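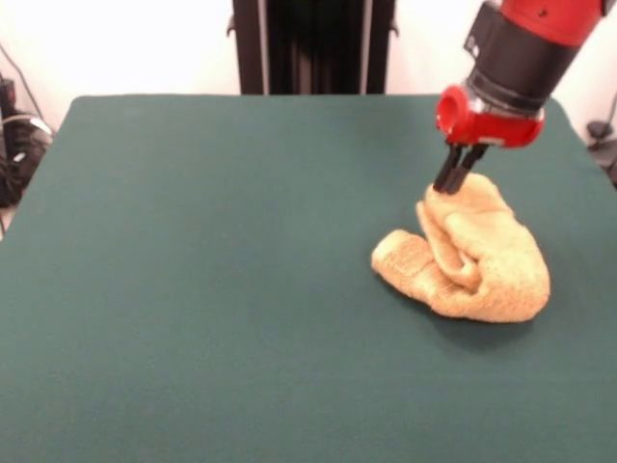 January, towel week, continued

Starting at 9:40 because the kettle was descaling. Carrying on from the last entry, in which I claimed the folding sheet would be done "by lunch" and didn't say which lunch.

The job, for anyone picking up this notebook cold: Nelturberg wants one page, to be pinned up in the linen room, that tells a person how to turn a heap of terry towels into a stack that fits the shelf. The shelf is by Jovton and was built by someone who had never met a towel. We have the beige bath towels from the Bakhtiari order and a bin of old ones for ruining. I have now spent longer on this page than on my own taxes.

Table. Green cloth stays. I was against it when it went on, on the grounds that it looked like we were about to deal cards, but a pale towel shows up well on it and so does every bit of lint, which tells me what the towel is shedding before I put a second one down. Lint roller between batches. The roller is on its last few sheets and I have written "roller" on the shopping list twice in two different pens, so it may look like a popular request.

Starting heap. We agreed that every trial begins from a crumpled towel, dropped from elbow height and left alone. Tugging a corner free on the way down is cheating. I say this as the main offender. My best times from last month all came from towels I had "dropped" with one corner sitting out on top like a flag, and I've crossed them out.

Finding the first corner. Still the whole problem. The fold itself is easy, a child could do it, and mine does when bribed. What eats the time is looking at a lump of loops and deciding where the edge went. Two ways tried this morning:

Lift from the top. Take a pinch of the highest fold, raise it until the rest hangs, then run the free hand down the nearest edge till it runs out. Quick on the old thin ones. On the Bakhtiari towels the pinch often gets only the one layer and the rest stays in a sulk underneath, so you lift a tent.

Spread first. Both hands flat, push outward from the middle. Looks like kneading. Slower to start, but the hem usually turns up somewhere, and the hem feels different from the loops even if you're looking at the clock. I like this one better and would like it more if it didn't make me look as if I were trying to revive the towel.

Provisional ruling: lift from the top, and if the towel comes up as a tent, put it down and spread. Don't shake. Shaking is very satisfying and fills the air with fluff, and it knocked my pencil off the table.

The fold. Settled, I think. Half the long way, half again the long way, then thirds. It gives a block with one clean rounded edge facing out. The old sheet from Skurnard said halves all the way, which makes a fatter block, and four of those jam under the shelf lip. Four of ours slide in. A fifth goes in if you lean on it, and then it's your problem to get it out.

Smoothing between folds: one pass with the forearm. Not two. The second pass does nothing to the towel and I only do it because it feels professional.

11:15. Tried the whole thing with the draft page in front of me, following only what it says, no filling in from memory. Got stuck at step 2, which read "align edges" without mentioning which edges. I wrote that step. Rewritten as "bring the two short ends together" and then changed to "long" after I had folded it wrong, following my own correction. Check this again with a fresh head before it goes on anyone's wall.

Also the label. The care label sits in a corner on this batch, so it makes a decent landmark: label toward you, lower left, then fold away. The catch is that the old towels have had theirs cut out, and the page has to work for both. Leaving it in as a tip at the bottom.

Box number for the beige lot is 2157, written here because the marker on the carton is already rubbing off and I don't trust the carton or myself.

To do
- roller (third pen)
- redo step 2, then have it read by somebody who wasn't here
- measure the shelf lip again, the two numbers on the back of the old sheet don't agree
- try the fold on a hand towel, where I suspect thirds will come out silly
- move the bin of old towels, I've walked into it every day since it arrived

Stopping at 12:30. Step 2 still says "long."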